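洗手盆釉面出现灰黑色划痕和一圈白色水垢，怎样区分是金属转移痕还是釉层真的磨损？
分类：家居维护 / 卫浴 / 陶瓷洁具 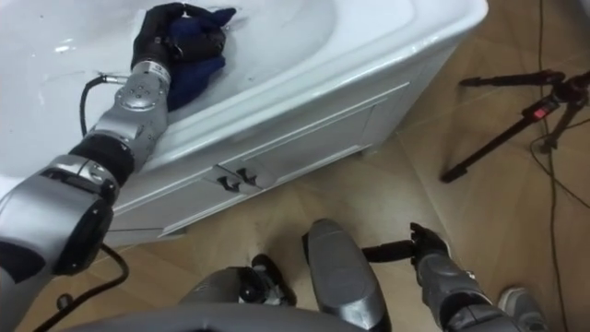 图1：白色洗手盆，盆内深蓝色抹布

提问者：边坡稳定系数
提问时间：2020年11月25日，星期三
标签：洗手盆 釉面 水垢 划痕 柠檬酸

情况说明：

房子是租的，卫生间柜式洗手盆，白色陶瓷，盆体和台面一体，品牌标记已经看不清。当地水质偏硬，烧水壶一周不清理就结壳。今年5月入住，当时盆内比较干净，只有排水口附近一点发黄。

目前有三个问题：

一、盆底和排水口之间有若干条灰黑色细线，长短不一，走向没有规律。用洗洁精擦不掉，指甲横着刮过去感觉不到明显台阶，但也不敢说完全没有。

二、水龙头出水落点周围有一圈白色硬膜，干了以后明显，淋湿后看不出来。

三、盆壁靠下的位置手感发涩，抹布擦过去有阻力，和靠近上沿的部分不一样。

已经试过的方法：洗洁精加温水，无效；小苏打糊敷20分钟，白膜略薄，灰线无变化；白醋纸巾湿敷一次，白膜明显减少，但下水口金属圈边缘好像有点发暗，之后没敢再用。

手边还有一瓶Lurel牌的卫浴除垢剂，标签上只写“酸性，勿与含氯产品混用”，没有写浓度。家里有钢丝球，没用过。

想问的是：

1. 灰黑色的线到底是划痕还是别的什么，有没有不损伤釉面的判断方法？
2. 发涩的部位是釉层磨掉了，还是水垢没有清干净？
3. 白醋和柠檬酸比，哪个对金属件的影响小？
4. 如果釉面确实坏了，有没有必要自己补？退租时房东会验收。

补充：微纤维抹布、棉抹布都有，不知道有没有区别。

回答一
回答者：Peter Koubek
采纳状态：提问者已采纳

按顺序回答。先做判断，再做处理，不要同时上几种产品，否则分不清是哪一步起的作用。

1. 灰黑色线的性质

陶瓷盆里的灰黑色细线，多数是金属转移痕。陶瓷釉的硬度高于常见的软金属，戒指、剃须刀架、铝制瓶盖、水龙头拆装时掉落的工具，在釉面上拖过去，被磨下来的是金属，留在釉面上的是一层很薄的金属粉。外观上它是深色的，略带铅笔痕的感觉。

真正的划痕是釉层缺失。新的划痕在白釉上往往是哑光的浅色线，用久了会吸附污垢变成黄褐色或灰色，所以单看颜色不够。

判断方法：

（1）把盆擦干。有水膜的时候反光会掩盖缺陷，这一步不能省。
（2）关掉顶灯，用手电贴着盆壁打侧光，光线与表面的夹角尽量小。金属转移痕在侧光下没有阴影，釉层划痕会有一侧亮一侧暗的边。
（3）取一根棉签，蘸少量柠檬酸溶液，在一条线的末端局部擦拭。铝痕和铁痕会变淡，不锈钢痕变化很慢。釉层划痕不会变短，只可能颜色变浅。
（4）用指甲沿垂直方向轻划。能卡住指甲的，基本可以判定为釉层损伤。

你描述的“指甲感觉不到明显台阶”“走向没有规律”，符合金属转移痕的特征，但要做完第（2）步再下结论。

处理金属转移痕，用含草酸的膏状陶瓷清洁剂，湿布蘸取，沿线的方向小范围擦，然后冲净。草酸有毒，戴手套，开窗，不要让小孩接触。膏体里一般含细磨料，擦到痕迹消失就停，不要为了“顺便抛光”把整个盆都磨一遍。

2. 发涩的部位

水垢和釉层磨损都会发涩，区别在于酸处理以后是否恢复。

水垢主要是碳酸钙，掺杂皂垢（脂肪酸钙）。碳酸钙溶于弱酸，皂垢对弱酸反应慢，需要先用碱性或含表面活性剂的产品去掉油脂部分。很多人反映酸洗无效，原因是表面有一层皂垢把酸挡住了。

建议顺序：

第一步，洗洁精温水擦洗，冲净，擦干。
第二步，柠檬酸溶液湿敷。食品级柠檬酸粉，一平汤匙兑半升温水即可。厨房纸浸透后贴在盆壁上，保持湿润，不要让它干掉。干掉以后柠檬酸会结晶，需要多冲几遍。
第三步，20分钟后揭掉，用抹布湿擦，清水冲净。
第四步，擦干，用手指比较上沿与下部的手感。

如果手感趋于一致，是水垢。如果仍有差异但比之前好，重复一次。连续两次没有变化，再考虑釉层磨损。

另一个辅助办法是看水的铺展。完好的釉面洗净后，水膜比较均匀，退水也均匀；磨损的釉面会有固定位置长期挂水。这个方法受残留洗涤剂影响很大，只能作参考。

3. 白醋和柠檬酸

两者都是弱酸，对陶瓷釉的影响在短时间接触下可以忽略。区别在金属件。下水口的金属圈多数是黄铜镀铬，也有不锈钢的。镀铬层本身耐弱酸，但镀层有针孔或边缘磨损时，酸会进入底层，表现为发暗、起泡、露铜色。醋酸易挥发，湿敷时会沿着缝隙扩散；柠檬酸不挥发，范围容易控制，气味也小。所以我倾向于柠檬酸。

不管用哪一种，湿敷范围都应离开金属圈一指宽，金属圈单独用湿布快速擦过后立即冲水。已经发暗的部分先擦干观察，有可能只是酸液残留的干痕，用清水加微纤维布能去掉。

Lurel那瓶我没用过。标签没有浓度的酸性产品，先看是否含盐酸或氢氟酸类成分。含盐酸的短时间用于陶瓷问题不大，但对金属件和水泥填缝伤害明显；含氟化物的会直接腐蚀釉面，不能用。查不到成分就不要用在租来的房子里。

绝对不要与含氯漂白产品同用或先后连用，中间必须大量冲水。

4. 要不要补

釉层缺失面积小、不露胎的，不建议自己补。市售补瓷膏是树脂类材料，硬度和光泽都与釉不同，时间一长发黄，验收时比原来的细线更显眼。露胎（看到粗糙的、吸水的底层）才需要补，作用是防渗水，美观在其次。

退租方面，先找5月入住时的交接照片。正常使用造成的轻微磨损如何认定，看合同条款和当地规定，这里不展开。

5. 抹布

微纤维布对付水痕和薄皂垢的效率高，棉布吸水性好，适合最后擦干。两者都不会划伤釉面，前提是布里没有夹带砂粒。擦过地面或者淋浴房轨道的抹布不要拿来擦盆。深色棉布第一次用前单独洗一遍，避免浮色染到湿敷用的纸巾上，造成误判。

钢丝球不要用。它恰好是灰黑色金属转移痕的常见来源之一。

评论（4）

边坡稳定系数：侧光看过了，六条线里有五条没有阴影，剩下一条靠近排水口的有很浅的亮边。先按柠檬酸的步骤做。

Peter Koubek：那一条单独对待，不要用磨料膏反复擦，会把边缘磨宽。

边坡稳定系数：柠檬酸敷了两次，白圈没有了。下部手感比之前顺，和上沿还是有一点差别。金属圈发暗是干痕，湿布擦掉了。

Peter Koubek：可以停了。剩下的差别多半是长期使用造成的轻微磨损，继续处理收益很小。之后每次用完把水擦干，比任何产品都管用。

回答二
回答者：Lindiwe Makhubela

上面那位的判断流程没有问题，补充几点，主要关于材质确认。

题主说是“陶瓷，盆体和台面一体”。一体盆里有相当一部分不是陶瓷，是人造石（矿物粉加树脂，表面有胶衣层）。两者白色的看起来很接近，处理方法却不一样，先确认再动手：

敲击：陶瓷声音清脆，人造石发闷。用指关节敲，不要用金属。
温感：室温下手掌贴上去，陶瓷更凉，人造石接近室温。差别不大，需要对比坐便器之类已知的陶瓷件。
背面：打开柜门看盆底。陶瓷盆底部通常有一圈无釉的粗糙面，有时还有烧成标记。人造石背面是灰白色或米色的浇注面，边角有脱模痕迹。

如果是人造石：

草酸膏里的磨料会把胶衣磨哑，不要用。弱酸湿敷时间缩短，先在隐蔽处试。轻微划痕可以用汽车漆面的细抛光剂处理，因为胶衣本身可以抛光，这一点和釉面相反。热水直冲容易在排水口周围产生放射状细裂纹，这类裂纹不是划痕，抛不掉。

我自己那只是Krajčí的一体盆，买的时候卖家写“陶瓷质感”，拆下来看背面才知道是人造石。商品名里的“质感”两个字要留意。

另外，硬水地区可以把水龙头的起泡器拧下来泡一次柠檬酸。起泡器堵了以后水流会偏，落点固定在盆壁一侧，那一侧的水垢就会特别厚。拧的时候垫一层布，避免钳口留印。泡完冲净，橡胶垫圈单独取出，不要一起泡太久。

还有一个容易忽略的位置是溢水孔。孔内壁的皂垢和霉会随溢水流到盆壁，表现为孔下方一条灰色的痕迹，反复擦反复出现。用小瓶刷蘸洗洁精刷内壁，再灌温水冲。

评论（2）

边坡稳定系数：看了背面，有无釉的粗糙圈，是陶瓷。起泡器还没拆，拧不动。

Lindiwe Makhubela：拧不动不要硬拧，用塑料袋装柠檬酸溶液套在出水口上，橡皮筋扎住，泡一会儿再试。注意有些起泡器是内嵌式的，需要配套的塑料扳手，用钳子夹不到。

回答三
回答者：匿名用户

牙膏就行，挤一点用旧牙刷刷，我家的盆用了很多年都是这么弄的，白得很。不行就换一个，Hetbridge那边建材市场222号摊位有便宜的，带下水，安装另算。

评论（1）

Peter Koubek：牙膏含磨料，含量和粒度各家不同，用在金属痕上偶尔有效，对水垢基本无效。租的房子更换洁具需要房东书面同意。

相关问题

水龙头根部的绿色结晶怎样清理
人造石台面能不能用84消毒液
洗手盆与墙面之间的硅胶发黑，需要全部铲掉吗
Skikent龙头手柄拧紧后仍然滴水，更换阀芯的步骤
不锈钢水槽的浮锈与真锈如何区分

本页浏览 1818 次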